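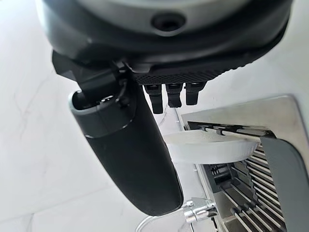 I have reached the age where I choose a potato peeler by its handle, and I think everybody should, whatever age they are. We spend ages on how the stuff in our kitchens looks and hardly any time on how it feels when your hands are covered in soap or chicken fat or both. Give me a black pad with a fine grid of tiny raised dots over it, the sort that looks as though it would hang on to anything, and I'm happy. It isn't pretty, I'll admit. Matte black with a bit of grey never made anyone gasp at a wedding list. But I'd have it on every drawer, jar and pan lid in the house if I could — and I'd have it on the taps as well.

488 shares

My grievance started with a kettle. It was a Stumwood, all polished steel, handle included, and it was a present so I kept it for years longer than I should have. Every morning I'd lift it with a tea towel round the handle and every morning I'd think, well, this can't be right. A kettle has one job that involves a person, and that's being picked up! When it finally went I bought an ugly one with ridges under the fingers and I've loved it like a pet ever since.

Then there are the drawers. We had the kitchen redone last June and the man in the showroom was very keen on us having no handles at all, just a sort of smooth lip you hook your nails behind. Lovely in the showroom. I went home and tried to imagine opening one with pastry on my hands and went back and asked for proper knobs, and he looked at me as if I'd asked for a coal hole. My friend Jozefína Čierny went for the smooth ones (her kitchen really is gorgeous, I'm not being catty) and she now opens the cutlery drawer with her little finger, or her elbow, or a fork she leaves out on the worktop for the purpose.

I do understand the other side. Texture collects muck. You run a cloth over something shiny and it's done, whereas anything with dots or grooves wants an old toothbrush and five minutes you'd prefer to spend elsewhere. Miloslav Ševčík, who I used to work with and who still sends me long emails about these columns, says a textured handle is just a smooth handle with last week's gravy in it. Fair enough, Miloslav. I still say I'd sooner scrub a handle on a quiet evening than drop a full casserole dish on the floor tiles, which I have done, and we were finding lentils till Christmas.

What gets me is the price. Somewhere along the line slippery became posh. The smooth glass storage jars cost a fortune and you need two people and a rubber glove to get into them, and the cheap ones from the hardware shop have a nice knobbly lid that a child could open. I saw a set of Amura salad servers in a window the other day, as slick as wet soap, and I stood there thinking of all the cucumber that was going to end up on all those floors.

It matters more for some than for others, too. My mum's hands aren't what they were, and a bit of something grippy on a tap or a lid is whether she has jam on her toast or doesn't. She doesn't want a special gadget from the back pages of a catalogue, she wants an ordinary jar she can get hold of. I don't think that's much to ask of the people who make jars.

So next time you're in a shop, pick the thing up. Hold it properly, as if it were heavy and you were in a hurry. If it slides about in your hand while it's dry, put it back on the shelf and have a look at the uglier one next to it.

74 comments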